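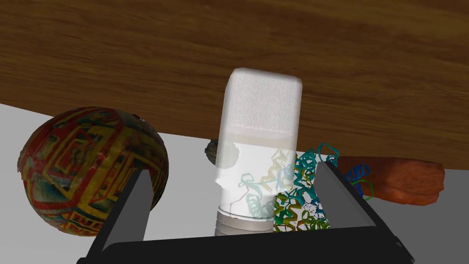 OK, so. Kakska is a two-armed robot that lives in my garage, except the arms I could afford are the simulated kind, so mostly Kakska lives on my desktop and heats the garage. This talk covers what I learned building the practice room. First slide is the wrist view, and it's the one I stare at most. Point out the two black fingers and the white bottle between them, then ask the room which way is down. Wait for it. Someone always says the wood is the ceiling.

Explain the protein. I needed an object with an awful outline, and a ribbon model was already sitting on my drive from an old project. It has coils and loops, and you can see through parts of it. My first grasp planner, Ziltico, hated it. Good.
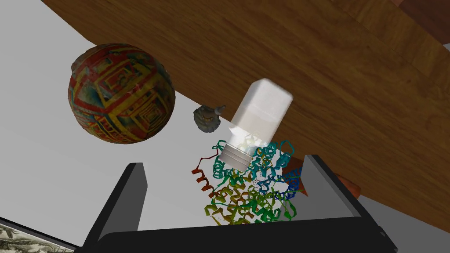

Wrist view again, protein between the fingers, bottle in front of it.

Numbers, quickly. I did 414 runs on the first planner and kept 279. The rest went in a folder called "later" – Rodel Pascual has asked me to stop calling it that. Credit Rodel here for the joint limits. (He's in the second row. Don't make him stand up.)

Slow down for the next one. People need the wide view before the failures make sense.

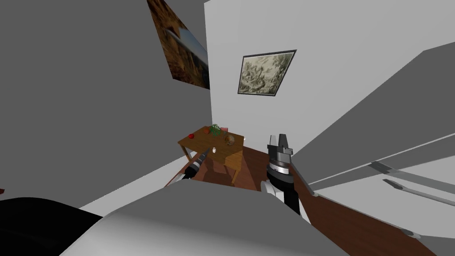 Both arms at the corner table. Apple, plant, small white bottle.

Yes, the room leans. Let them tilt their heads. The planner works in its own coordinates and has no opinion about my walls. I do, and I spent most of March on them, including hanging art.

If there's time: the 17 settings I tuned by hand, and the one that mattered (finger spacing). Skip if we're past 7:40.
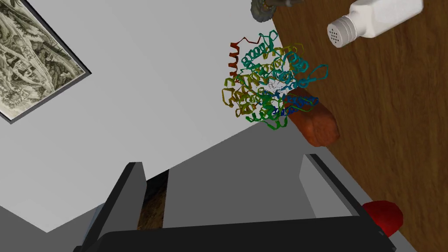 Ribbon model up close, with the shaker bottle on its side at top right.

Finish on the to-do list. Better contact model, a second planner, real arms when the garage budget recovers. Questions. Someone will ask about the protein again.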